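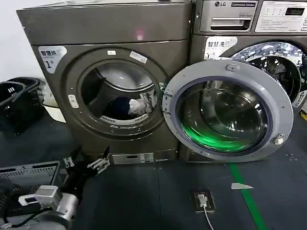

**Mounir Naciri**

Review: Stollex load scheduler, laundry room install, Aug 17, 2024

The Stollex scheduler assigns loads to numbered machines and logs each cycle. On our floor the numbers are on the fronts: dryer 1 is labeled 智慧烘 and washer 1 is labeled 智慧洗. The software uses the same numbers, so attendants had nothing new to learn there.

Over the July trial it logged 621 loads, of which 499 closed without a manual entry. Another 52 were assigned to a washer that still had laundry in it. Stollex blames the door signal. A door left wide open reads as "ready" even when nobody has checked the drum.

What changed for staff:

- The paper sheet is gone. Start times come from the log.
- Attendants walk less and fold more. Two of them asked for rotation, and got it.
- Lint strips are still cleaned by hand. The reminder fires after a fixed count of loads and ignores load type.

The license costs $600 a year. Petrauskas quoted us less for a similar package but had no shift report. I would renew, provided the door fault is fixed. Overrides should also stay with the attendants; the default setting gives them to the supervisor only.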